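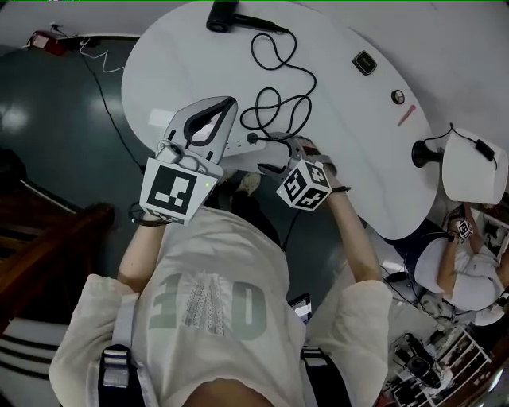 Minutes — Teen Book Blog Group, 6 December 2018

Present: Margarida Bragança (chair), Adalberto Barros, Silvana Marinho, Nhàn Đinh. Marcus Delacroix by phone, joined during item 2, line bad. Minutes by Silvana.

1. Last minutes
Fine. One fix — the review swap was with the Dimitriou bookstore, not the library. Changed.

2. Winter giveaway
Prize is the signed set of the Stultomeck books, all 4, plus the poster. Weltus (publisher) will mail straight to the winner so we don't have to handle postage this time. US and Canada only. Nhàn asked about Puerto Rico, Margarida to check with Weltus before the post goes up.

How to enter: leave a comment naming a book you gave up on and then went back to. One entry each. Extra entry for linking to the post from your own blog. Adalberto against the extra entry, says last time it took him two evenings to check the links and half were dead. Marcus for keeping it, brings in new readers. Vote 3 to 2, extra entry stays. Adalberto not checking links. Nhàn will.

Under 13s need a parent's email. Wording from the summer contest is ok, Silvana to paste it in.

Closes midnight Eastern, last day of December. Draw by random number, Margarida does it, name posted within a week. If no answer after 7 days we draw again.

3. Comments and spam
1268 comments in the filter since the fall. Adalberto went through the lot, found some 700 were real people, mostly kids whose school address gets blocked. Three of them had entered the October contest and were never counted. Long talk about this. Agreed to send each of the three a paperback from the shelf with a note. Marcus wants the filter off during giveaways, Adalberto says no way, we'd drown. Compromise — he looks at it every other night while a contest is open and lets the school ones through by hand.

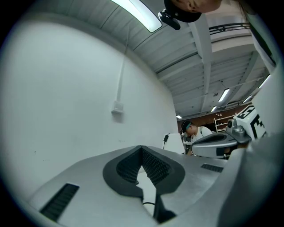
Also he'd like someone to cover the last week of December as he is away with no internet. Nhàn took the first half of it, Marcus said he would take the rest, then the line dropped. Silvana to confirm with him by email.

4. Reviews
Behind. Eleven galleys out with reviewers, five reviews in. Silvana read out who has what. The Gusov novel has been with Marcus since summer, he says it is slow going and the middle part is all letters. Margarida: either review it short or pass it on. He'll pass it to Nhàn.

Star ratings came up again. Silvana would drop them, teens just read the stars and skip the text. Margarida says publishers ask for them. No decision, on the list for next time agian.

Spoiler rule: nothing past the halfway point of the book without a warning line at the top. We had this rule already but it wasn't on the reviewer page. Adalberto to add it.

5. Read-along
Next book is the first Stultomeck, to go with the giveaway. Start second week after the holidays, four chapters a week, discussion post each Sunday night was too late for the younger ones so move it to afternoon. Nhàn writes the questions for weeks one and two, Margarida three, week four open. Author may answer a few reader questions by email — Weltus said "probably", so don't announce it yet.

Marcus (back on the line) wants a page where readers can post their own covers for the book. Everybody liked it. Needs a permission line for kids' art. Parked untill somebody writes one.

6. Other
Sidebar links are a mess, two go to blogs that closed. Adalberto has it.
Silvana needs the newsletter text by the weekend, not Monday like last month.
Bookmarks: one box left, keep for the school visit.

To do
Margarida — Weltus re Puerto Rico, draw, week three questions
Adalberto — filter, spoiler rule on reviewer page, sidebar
Nhàn — link checks, Gusov review, questions weeks one and two
Silvana — contest post with under 13 wording, newsletter, email Marcus re cover dates, three paperbacks
Marcus — send Gusov galley to Nhàn

Next meeting in the new year, date by email.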